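About Bajpai Journeys

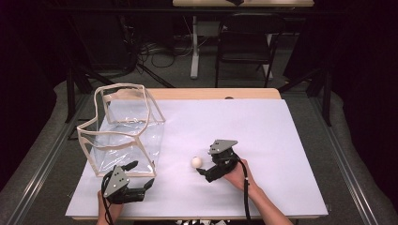 Clear vinyl bag with cream fabric trim

Bajpai Journeys is a small tour company arranging private and small-group trips in Rajasthan, Gujarat and the hill districts of Uttarakhand. We have been in business under this name since Narendra Chauhan and Shalini Rathore merged their two agencies, and we still work from the same building Narendra rented for his first office, one floor up from where he started.

How we began

Narendra drove for other operators for nine years before he sold a tour of his own. Most of those years were spent on the road between Jaipur, Jodhpur and Udaipur, and he kept a notebook of the stops his passengers liked and the ones they slept through. His first itinerary came straight out of that notebook. It was a seven-day loop with no drive longer than four hours, and we still sell it with two changes: the second night has moved from Pushkar to a village outside it, and the last lunch is now in Udaipur.

Shalini ran a walking-tour business in Ahmedabad. Her guests often asked her what to do after the city, and she sent a lot of them to Narendra. After a few seasons of passing bookings back and forth they put the two businesses together. The name comes from the street where the papers were signed.

What we do

We offer 40 set itineraries, from three days to three weeks. All of them can be booked as private departures, and the more popular ones also run as group tours with a maximum of 12 guests. The main season opens in November and closes at the end of March. From April to June we run hill tours only, and in July and August we run very little outside the cities.

Every tour price includes hotels, breakfast, a car or minibus with driver, monument entry fees and local guides in the places listed. Lunches and dinners are included only where the itinerary says so. International flights and visas are not included – we can tell you what you need, but you will have to apply yourself.

We also plan trips from scratch. Send us your dates, the number of people and the places you have in mind, and one of the planners will write back with a draft. The first draft and two rounds of changes are free. After that we ask for a deposit, which comes off the final price if you book.

Who you will meet

Narendra looks after drivers and vehicles. He inspects each car before the season and rides along with every new driver on at least one full trip before that driver goes out alone. Shalini is in charge of guides and itineraries and answers most of the custom requests herself.

Our drivers are employed by us all year. Guides are freelancers licensed in their own cities, and several have worked with Shalini from her Ahmedabad days. If you would like a guide who speaks French, German or Spanish, please ask at least 60 days before you travel.

Where guests stay

We use family-run heritage houses where we can and mid-range hotels where we can't. One of us has slept in every property on our list. A few are simple, with hot water at set hours and no elevator, and the itinerary notes say so. Guests who want higher-category rooms can upgrade night by night, and the difference is shown as a separate line on the invoice.

In our last full season we carried 1,451 guests. Of those, 401 had traveled with us before or were sent by someone who had.

Booking and changes

A booking is confirmed when we receive the deposit, which is 20 percent of the tour price. The balance is due 30 days before arrival. You may change your dates once without a fee if the new dates fall within 12 months of the old ones and we have space.

Anyone holding a booking for the spring that could not go ahead has been offered either new dates or a credit for the full amount paid. Credits do not expire and can be passed to another person. If you have not heard from us, please write to the office and include your booking number.

Visiting the office

The office is open from 10 a.m. to 6 p.m. on working days, by appointment for the time being. Phone calls and email are answered during the same hours, Indian Standard Time. Please allow two working days for a reply to an email, or four for a custom itinerary.

Page last updated 31 Jul 2020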